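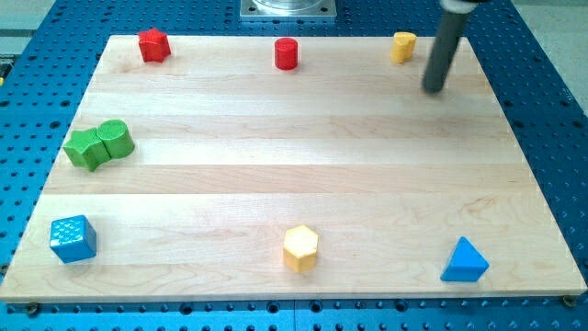 Las piezas de colores sobre el tablero de arce, con la estrella roja al fondo.

Bueno, por fin subo algo del rincón de juegos de Mullura. Llevaba desde octubre prometiéndolo y Venkatesh Joseph ya me lo había recordado más de una vez (¡gracias por la paciencia!).

El tablero es de listones encolados y me encanta cómo cambia el tono de uno a otro — fijaos abajo a la derecha, donde la veta se pone ondulada. Lo encargué en Benedetti y le di 200 de lija antes del aceite. La mesa azul de agujeros ya la teníamos.

Mi pieza favorita es la estrella, con sus puntas redondeadas. Para la próxima quiero probar con el juego grande, el de 53 piezas.

Contacto: taller Mullura | © Mullura | Volver arriba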